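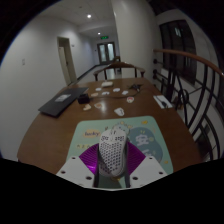 Unit 6. Pointing Time and Target Size

Reading before the session: chapter 4 of the course reader (Acharya), sections 4.1 to 4.3. Section 4.4 covers steering through narrow paths and is left for Unit 7.

6.1 The basic relation

Fitts's law predicts the time needed to move to a target from the distance to the target and the width of the target. In the form used in this course:

MT = a + b log2(D/W + 1)

MT is movement time. D is the distance from the starting point to the center of the target. W is the width of the target measured along the line of movement. The constants a and b are found by fitting a straight line to measured data. They depend on the device, the user group and the task, and should not be carried over from one study to another.

The logarithmic term is called the index of difficulty (ID) and is given in bits. D and W must be in the same unit. The unit itself drops out, so pixels and millimeters give the same ID as long as they are not mixed.

6.2 Worked case

A button is 20 mm wide. The pointer starts 140 mm from its center.

D/W + 1 = 140/20 + 1 = 8
ID = log2(8) = 3 bits

Now the button is widened to 40 mm, with D unchanged.

D/W + 1 = 140/40 + 1 = 4.5
ID = log2(4.5) = 2.17 bits

Doubling the width lowers the ID by less than one bit. Doubling the width and the distance together leaves it unchanged. Students often expect a larger screen with everything scaled up to be slower to use. The law predicts no change in ID, although a and b may shift if the arm is used in place of the wrist.

6.3 Where the model applies

The model was built for rapid, aimed movement in one dimension. It is commonly extended to two dimensions, but the choice of W then needs care. For a wide, short target such as a menu item, using the horizontal width for a vertical movement gives an ID that is far too low. Two usual corrections are:

(a) take the smaller of width and height;
(b) take the extent of the target along the angle of approach.

Option (b) is closer to the definition. Option (a) is easier to compute and is accepted in the homework, provided it is stated.

Targets on the edge of the screen are a special case. The pointer stops at the edge however far the hand travels, so the effective depth of the target is much larger than its drawn depth. A gap of even one pixel between the target and the edge removes the benefit.

6.4 Effective width

Participants do not all aim with the same care. One person may hit the center every time, while another trades errors for speed. To compare them, W is replaced by the effective width:

We = 4.133 × SD

SD is the standard deviation of the selection points along the line of movement. When about 4 percent of selections fall outside the target, We and W are nearly equal. A higher error rate gives a larger We, and so a lower effective ID.

Throughput is effective ID divided by mean movement time, in bits per second. Compute it for each participant and each condition, then average. Do not pool the raw trials of all participants first.

6.5 Data for the homework

The Fliltholm set contains 472 trials by two participants. After removal of practice trials, 311 remain. Columns are participant code, D, W, MT in milliseconds, and signed offset from target center. Misses are kept in the file. Do not delete them before computing SD.

1. Compute ID for each combination of D and W.
2. Fit MT against ID by least squares. Report a, b and r squared.
3. Repeat with effective ID. Comment on any change in slope.
4. A negative value of a is possible. State what it would mean if taken literally, and why it is usually not taken so.

Keep three decimals in intermediate steps and round at the end. Plots need labeled axes with units.

Homework is due at 5 p.m. on the last day of class in February. Questions on the data file go to Danica Murín. Questions on grading go to Raghavendra Rai.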